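Saltar al contenido
Inicio | Entrevistas | Textil | Hogar | Archivo | Contacto

Utilizamos cookies propias y de terceros para analizar la navegación. Aceptar | Configurar

Tender en interior: pinzas, perchas y carga por metro de barra

6 de septiembre de 2022

Dorota Szewczyk lleva 12 años redactando instrucciones de cuidado para ropa de hogar y prenda pequeña. Ahora prepara para Cudari una guía sobre el secado en interior, un asunto que, según explica, los manuales de lavado despachan en dos líneas. La conversación empezó por las perchas.

«La percha se elige por el hombro, y luego se usa para todo», afirma. En prenda pequeña – camisetas infantiles, paños, baberos – prefiere la percha de plástico a la metálica: no deja óxido y tiene un canto más ancho, de modo que la marca sobre el tejido resulta menor. La de madera la reserva para el armario. «La madera sin barnizar absorbe agua y puede teñir un algodón claro. En un tendedero, la madera debe estar en la estructura y el plástico en el punto de contacto».

Sobre la pinza es más estricta. Recomienda colocarla en la costura o en el ribete, nunca en el centro del paño, y emplear dos por pieza en cuanto esta supere el ancho de una mano. En las prendas con ribete oscuro sobre fondo crudo aconseja además que el borde cuelgue libre, sin doblarse sobre el tejido claro. El tinte migra por contacto y por humedad; si falta uno de los dos factores, el riesgo baja mucho.
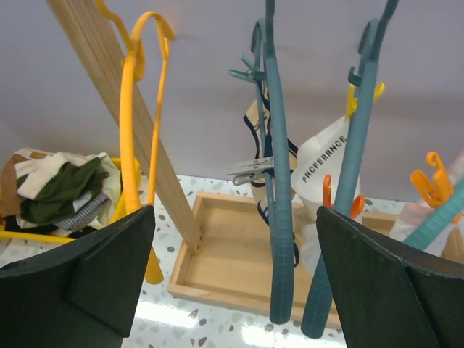 Halima Mohammed discrepa en este punto y sostiene que la posición de la pinza importa menos que el centrifugado: una prenda que sale de la máquina con poca agua residual admite casi cualquier sujeción, y el ribete no llega a manchar. Szewczyk acepta el argumento a medias. «Con un centrifugado alto, de acuerdo. Pero quien lava lana fina o prenda con estampado no centrifuga alto, y entonces volvemos a la pinza».

El estampado merece apartado propio en la guía. Las letras aplicadas sobre tejido blanco se agrietan si la pieza se seca plegada por la zona impresa, de manera que conviene colgarla entera y sin pinza encima del dibujo. Tampoco es partidaria de plancharlas por el derecho.

Preguntada por la carga, responde con cifras de sus propias pruebas. Una percha con prenda infantil mojada no suele pasar de 500 gramos; un tendedero de madera con base rectangular soporta bien varias, siempre que el peso se reparta a ambos lados del poste. Entre piezas deja 90 milímetros. «Con menos separación, las caras interiores se secan las últimas y aparece el olor. No es un problema de detergente, aunque casi todo el mundo cambia de detergente».

El orden de trabajo ocupa la segunda mitad del documento. La ropa pendiente se deja en una bandeja de borde bajo, a un lado; las pinzas, en un recipiente abierto, al alcance de las dos manos. Szewczyk desaconseja la bolsa de tela colgada de la barra, que obliga a buscar a ciegas y desplaza el peso. Mezclar colores de pinza no le parece relevante.

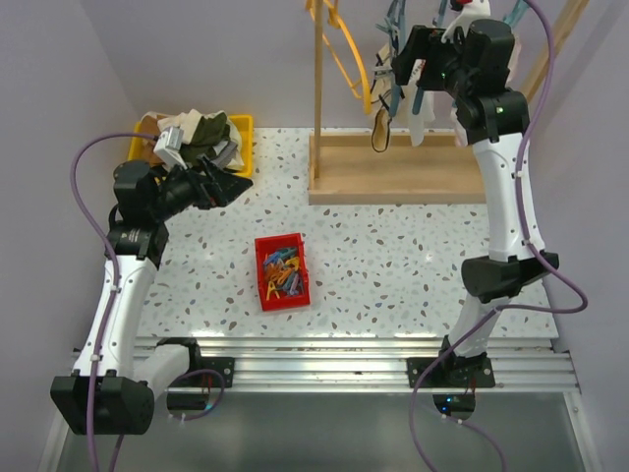 Bandeja con ropa, recipiente rojo de pinzas y tendedero de madera.

Queda la cuestión de la bandeja. Lo habitual es amontonar la colada tal como sale, y ella no propone doblarla antes de tender. Sí pide separar lo oscuro de lo crudo cuando el montón va a esperar. «En mojado, una hora de contacto ya es tiempo suficiente para un trasvase de color. He visto paños a rayas perder el blanco por estar debajo de una prenda verde».

La guía fija la espera máxima en la bandeja en hasta 90 minutos para algodón de color sólido, y en la mitad para todo lo demás. Szewczyk reconoce que el límite es conservador y que procede de ensayos con agua dura. La versión para agua blanda está pendiente y se publicará en mayo, junto con una tabla de tejidos sintéticos que de momento solo existe en borrador.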